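Budgeting for a first pick-and-place cell: arm first or sim first?
Small Shop Automation > Buying and Planning

burlyoak_shop
We turn round wooden parts and hand-load them all day. I have $3,000 approved for this year, which my boss thinks buys a robot. Vanar quoted $2,068 for a used arm, controller included. Gripper is another $700. Even I can see what's left over for everything else. Talk me out of it or into it by Wednesday.

kerfmonkey
Into it. Buy the arm. You learn more from one dented part than from a month of cartoons.

slowfeed
Out of it. You have $232 left for a mount, a guard, wiring and your first mistake. Ours cost more than that before lunch. I'd spend $200 on a Puvitwood seat and find out what gripper you need before paying for one. I've been running round stock in it, with a long board lying nearby to give the fingers something to worry about.
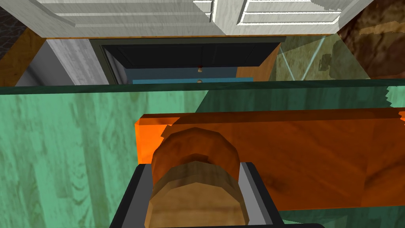
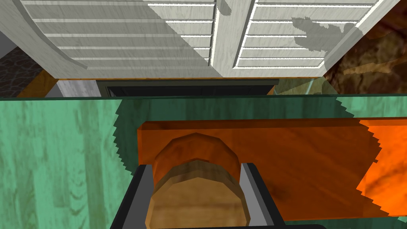 What I'm after is finger opening and how much room I need around the part. My shopping list had a wider gripper on it for no better reason than that it looked serious. I've put it on hold until I've tried every diameter we run.

kerfmonkey
Your sim has a teal table and orange lumber. My shop has sawdust and a guy who leans on things. Call me when it models that.

slowfeed
Fair on the sawdust. I still wouldn't use the guy as a test fixture.

groove_and_tung
Both of you are skipping freight. Groltstead wanted a lift gate fee from us and then another fee to explain the first one. Ask Vanar for a delivered price, in writing.

burlyoak_shop
Asked. The quote is "ex works," so that's a no. Leaning toward the $200 now and the arm in October. Does Botha still rent grippers?

groove_and_tung
They did last spring. Bring your own cable.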